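9/28/24, sound studio notebook, Zitard piece

Session opened with a review of the August recordings. The long saxophone tones remain usable. The station noise underneath them requires a new transfer, as the Brititz recorder introduced a hum at 100 Hz on the left channel.

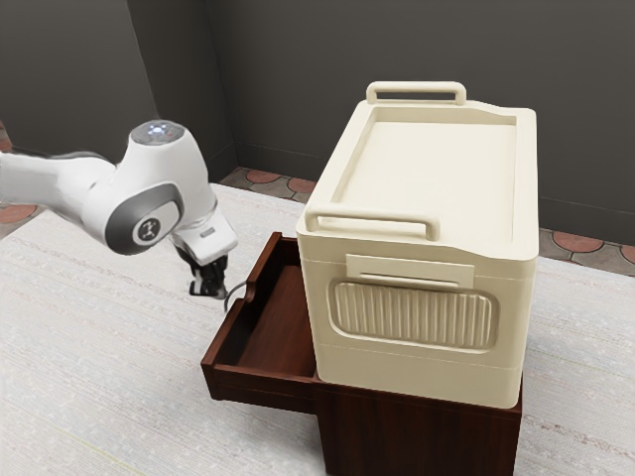

The hum was removed with a narrow filter. A wider filter was tested and rejected; it thinned the low B-flat and took the body out of the train brakes. Both versions are kept in the Akpalu folder.

File 3,976 is the reference take for all further mixing. Earlier references should be disregarded.

- Narration lowered by 2 dB from the second entrance onward.
- Reverb on the spoken sections shortened. The tail was covering the first breath of the saxophone.
- Crossfade into the tunnel recording still too abrupt. Left as is pending the new transfer.

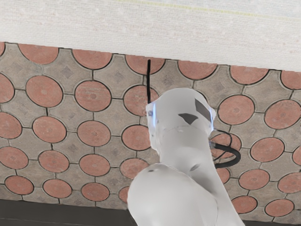
## Playback in the Grandard room

The mix was played twice at performance level. The closing drone holds well at the back wall but loses its upper partials near the door. Speaker angle to be corrected before the next playback.
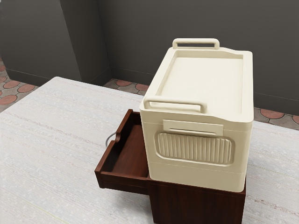
One listener remarked that the drone should enter before the narration ends, so that the last sentence is heard inside it. To be tried with the voice left dry.

Outstanding: new transfer, tunnel crossfade, speaker angle.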